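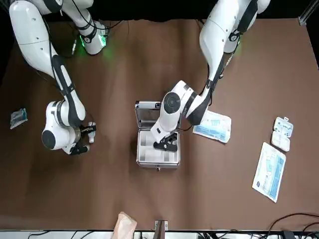

Alukoffer als Medikamentenkoffer einrichten

Stand: Mi., 19. März
Bearbeitung: Adjoa Ametepe

Die Anleitung gilt für kleine Koffer mit Klappdeckel und Fächereinteilung. Fläschchen und schmale Kleinteile werden getrennt eingeräumt. Zeitbedarf beim ersten Mal: etwa 8 Minuten.

1. Koffer vorbereiten
Koffer auf eine ebene Fläche stellen, Deckel vollständig öffnen. Fächer leeren und mit einem trockenen Tuch auswischen. Lose Trennstege wieder bis zum Anschlag einschieben. Scharnier und Verschluss einmal durchbewegen.

2. Inhalt sortieren
Alle Teile neben dem Koffer ablegen. Verfallsdatum prüfen, Abgelaufenes aussortieren. Fläschchen mit beschädigtem oder unlesbarem Etikett kommen nicht in den Koffer.

Schraubkappen handfest nachziehen. Bei Kappen mit Kindersicherung beim Schließen auf das Einrasten achten. Klebereste am Flaschenhals vorher entfernen – sie täuschen einen festen Sitz vor.

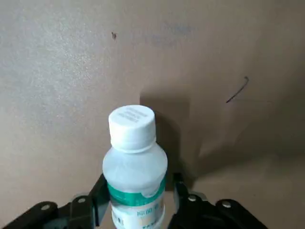

Kunststofffläschchen mit weißer Schraubkappe und grün-hellem Etikett

3. Fächer belegen
Zuerst die Fläschchen, danach die flachen Teile. Ein Fläschchen darf nur stehend eingesetzt werden, wenn der Deckel ohne Druck schließt, sonst liegend mit dem Etikett nach oben. Schmale Teile senkrecht über das Fach führen und erst kurz über dem Boden loslassen.

Gesamtgewicht des Inhalts: höchstens 600 g. Beim Modell Usberg verformen sich die Stege sonst beim Tragen. Für die Einsätze von Zerketti gilt derselbe Wert.

4. Arbeitsfläche freihalten
Der Bereich direkt vor dem Koffer bleibt frei. Noch nicht eingeräumte Teile liegen auf der hinteren Tischhälfte, Aussortiertes kommt sofort weg. 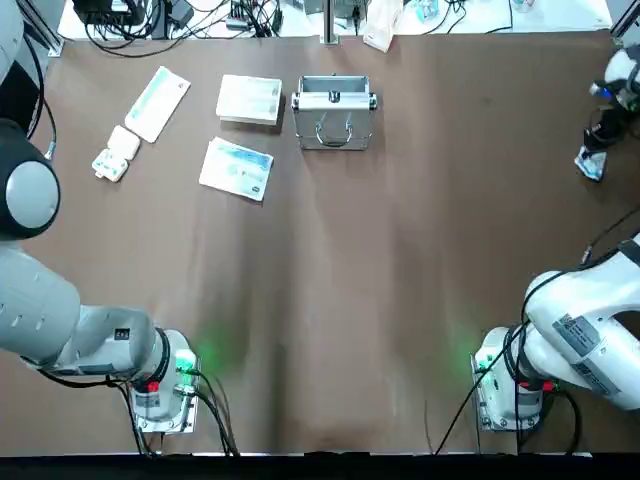

Brauner Arbeitstisch, Teile auf der hinteren Hälfte

5. Schließen und prüfen
Deckel langsam absenken. Bei Widerstand wieder öffnen und das höchste Teil umlegen. Koffer danach einmal um 90 Grad kippen. Klappert der Inhalt, Leerräume mit Schaumstoff füllen. Inhaltsliste außen anbringen, nächste Kontrolle im Mai.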